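Workshop Tips: Getting a Tray-Sorting Gripper to Behave (the Software Side)

I love tray work. You put a handful of odd things in a shallow tray, you ask an arm to pick them up one by one, and within a minute you find every lazy assumption in your code! These are the tips I keep taped over my bench, cleaned up a little and put in the order I wish I'd learned them. They assume a two-finger gripper, a wrist camera and a planner you can edit. I run Zidaritz for motion planning and Lisska for logging, but nearly all of it carries over to whatever you have.

Before you write any code

Pick awkward objects. Blocks and cans are fine for a first evening, and after that they stop teaching you anything. Go to the pet aisle and the toy box: plush animals, twisted rope toys, a bumpy ball, a wad of crumpled paper. Soft things sag, ropes have two ends and no obvious middle, and crumpled paper has a new shape every time it's dropped.

Keep the set the same for at least a week. It's very tempting to swap in something new when a run goes well. Write the list down, stick to it, and you'll be able to compare your logs.

Choose the tray color on purpose. A strong red or orange makes background removal easy for green and dark things, and then makes you work for anything pink. I like that mix. If you want an easy life, use a color that none of your objects come close to.

Tip 1: Don't let the mask decide what an object is

My first segmenter used color and nothing else. It did beautifully on the ball. On a striped rope it gave me a pile of little colored islands, and the planner cheerfully offered a grasp for each one. The fix was to merge neighboring regions that sit at a similar height and share a long border, and only then hand them over as one object. Do the merging before grasp planning, never after.

Dark rope has the opposite trouble. It comes through as one nice solid blob, right up until it crosses something else, and then the blob swallows its neighbor. When two things overlap, I have the software look for the one on top and ignore the other until the next look.

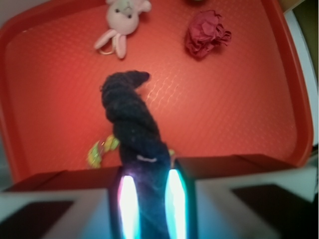
Tip 2: Look again after every pick

Plan one grasp, do it, back away, take a fresh look. I know it feels slow! I used to plan the whole tray in a single pass, and by the third pick the plan was fiction, with ropes dragged sideways and paper rolled into a corner. A fresh look costs me 2 seconds per object and saves a lot more than that in missed grabs.

If your loop allows it, throw out every cached pose when the fingers close. Stale poses were behind more of my odd bugs than anything else. They look perfectly reasonable in the log, too, so they're hard to spot.

Tip 3: Mask out your own fingers

A wrist camera sees the gripper all day long. Draw a fixed mask over the fingers and the mount, save it with the camera calibration, and load the two together so they can't drift apart. Make one mask for open fingers and another for closed, and blend between them using the reported finger width.

Lights on the fingers deserve extra care. Bright strips will blow out the pixels near them and tint whatever is being held, so a dark rope can come back from the color check as something bluish. I lock the exposure and the white balance first, then grow the mask outward by 7 pixels to catch the halo. Auto exposure is lovely for vacation pictures and a pest on a wrist.

Tip 4: Give ropes their own grasp rule

A general grasp scorer likes the center of a shape. On a bent rope, the center of the shape can be bare tray. Mine closed on nothing over and over, very confidently, before I caught on.

What works for me:

Thin the mask down to a centerline.
Drop the parts too near a rim.
Score the remaining points by how straight the rope runs there.
Turn the fingers to close across the strand.

If the centerline comes back in two pieces, treat it as a warning. Either something is lying across the rope or the mask has a hole in it, and both call for another look from a slightly different height.

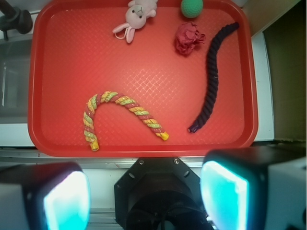 I also have the planner prefer the middle third of the centerline over the ends. A rope held by one end swings, and a swinging rope fools the "is it in the gripper?" check, which was written back when I only owned blocks. Lower the lift speed for anything tagged as long and floppy and the check gets a lot calmer.

Tip 5: Treat the rim as a wall, with a margin

Model the tray as a floor plus four low walls, rounded corners included. I skipped the corners the first time (they looked so minor) and the planner kept finding clever paths straight through them. If an object sits right against a rim, have the fingers come in with one on the inside and the opening parallel to the wall, or nudge the object toward the middle first. The nudge is a perfectly respectable move. Give it its own name in the code so you can count it later.

Textured trays add one more wrinkle. Raised patterns throw small bright reflections, and a touchy detector will report them as tiny objects. Set a minimum size, and take the empty-tray reference under the same lights you run with.

Tip 6: Log what it wanted as well as what it did

For every attempt, save the view, the mask, the top few grasp candidates with scores, the one chosen and the final finger width. My Lisska folder is up to 1,107 attempts, and the runner-up grasps are the most useful thing in it. In 61 of the failures, the second choice was plainly the better one on replay — and nearly all of those were ropes, which is how Tip 4 got written.

Name the runs by what changed. "rope_centerline_on" will mean something to you in December. "test_final_new" won't.

Tip 7: Change one thing, then run the same tray

Resist the urge to fix the mask, the scorer and the lift speed in one sitting. Change one, run the set through, save the folder, and go have a sandwich. My next change is a gentler squeeze for the crumpled paper, using the finger-width reading to stop early, and I can't wait to see what it does to the plush ears.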